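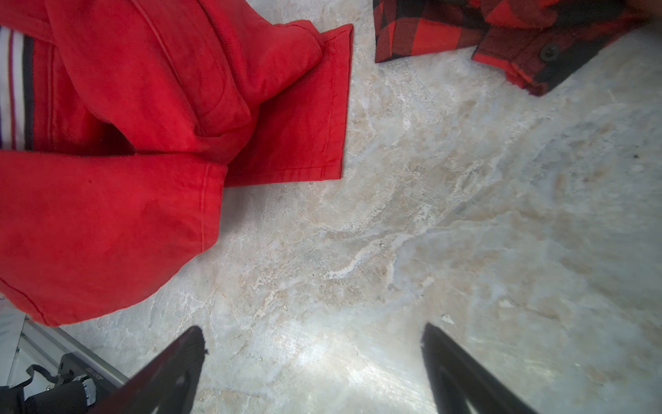 What size should a folded shirt be when it goes into the drawer?

Aim for a packet 22 cm tall and as wide as your hand is long, which fits the Fawzy divider with a little room at the top. Measure the first one. After that your hands will know, or they'll claim to.

## Section 4: Folding for the Fawzy drawer insert

Read Section 3 (assembling the dividers) first. If you have skipped it, the dividers will let you know by falling over.

### 4.1 Before you start

You need a flat surface bigger than the largest thing you own with sleeves. A bed works, though it sags in the middle and so will your folds. A clean floor is better. Tile and stone are best, carpet is worst, and the Plidirmont folding board (sold separately, naturally) does the job for anyone whose knees have retired.

Empty the whole drawer. Folding new shirts on top of old crumpled ones has been tried in this house since 1984 and the results are in.

Sort into heaps by thickness:

- **Thin:** T-shirts, undershirts
- **Medium:** flannel and other button-front shirts
- **Thick:** sweatshirts, anything with ribbed cuffs or a ribbed collar

Color is up to you. Zyanya Barrera, who tested this guide on her own closet, sorted by color and had a lovely afternoon, but her sweatshirts wouldn't fit.

### 4.2 Thick cotton tops

1. Pick the garment up by the shoulders and shake it twice.
2. Lay it face down with the collar away from you. Pull the bottom hem straight.
3. Smooth from the center out toward the side seams. Creases left in now will still be there in April.
4. Fold one side in to the middle of the back. Bring the sleeve down so it lies along the fold.
5. Repeat on the other side. The sleeves should lie next to each other. Stacked sleeves make a lump.
6. Fold the bottom hem up, stopping two fingers short of the collar.
7. Fold in thirds and stand the packet on its edge.

**Note:** If it falls over, it's too loose. Press the air out with your forearm and try again. If it springs open, it's a very good sweatshirt and belongs on a shelf.

**Caution:** Don't wrap ribbed cuffs tightly around the packet to hold it shut. They stretch, and then you own a sweatshirt with bell sleeves.

### 4.3 Flannel and plaid shirts

1. Button the top button, the middle one and the last one. You may button all of them if you have that kind of time.
2. Lay the shirt face down and flatten the collar.
3. Tuck the curved tails up first, so the bottom edge is straight.
4. Continue from step 4 in 4.2.

**Note:** Large checks are handy here. Follow a stripe and the fold comes out straight.

### 4.4 Loading the drawer

Slide packets in from the front, folded edge up. One row holds 15 thin shirts or around half as many thick ones. Stop when you can still push a flat hand between the last packet and the divider.

**Caution:** Don't force the drawer shut. The Fawzy insert will survive. The drawer front may have other plans.

Leftover shirts go back in the basket until you've read Section 5, "Deciding."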